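Oct 14, 2023
By the Woltik project lead, Druturham

Hello all, here's where we've got to since the June update. You asked me to stick to one question this time, which was whether a machine can tidy up a kitchen drawer or restock a shop counter yet. My short answer is "a bit, slowly", and I'll try to be fair to it.

We're still on clearing and sorting, because every chore we looked at in Caturley came back to picking up odd things that somebody has left in a heap. We've logged 1783 attempts against the 2000 we promised you, so I'm fairly relaxed about that part (the rest should be done before the next invoice!).
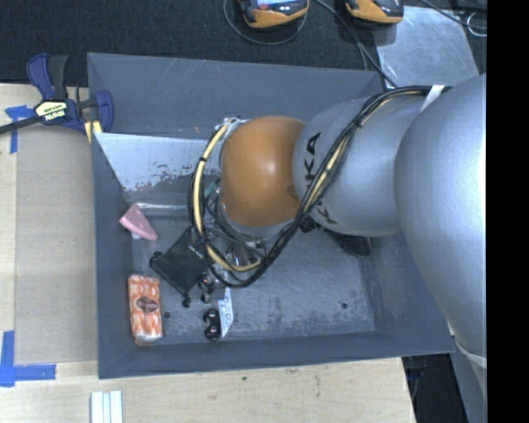 Soft things have been the surprise of the quarter. I'd put them down as the hard ones and budgeted extra time, and then the boxes gave us far more grief. A pink wedge like the one leaning on the metal panel can be squashed a little and still come up, whereas a patterned box lying flat near the corner of the bin leaves very little room to get a grip on it. Sloping walls don't help either. I'd like to try a shallower bin if Grasso can bend us one cheaply.

Speed is still poor. A decent run takes around 90 seconds for one item, and a bored teenager would beat that easily. I wouldn't put it in front of shop staff yet, and I certainly wouldn't put it in anyone's kitchen. What I would say is that we stop it by hand much less than we did in June, and that's the number the shops kept asking me about.

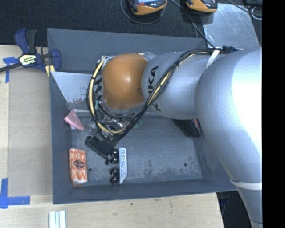

The KUKA arm over the sorting tray, with the orange box near the lower left corner.

Money is on track apart from 3 replacement cables, which I've put under repairs. Next up is mixed items from the Caturley shops, starting with the till-side bits and bobs. I'll send the full log across with the invoice.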